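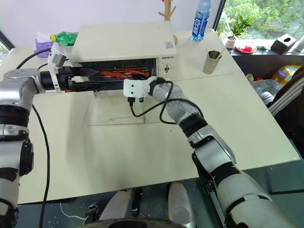

Last updated: March
2 min read

Sausages in a toaster oven

Most recipes promise crisp skins in 5 minutes. I don't believe them, and neither should you.

1. Lay the sausages across the wire rack with gaps between them.
2. Set the dial and leave the door shut for 15 minutes.
3. Turn them, then give them a few more.
4. Check the thickest one - 70 C in the middle, whatever the skin looks like.

Skip the oil spray. I never saw it do much.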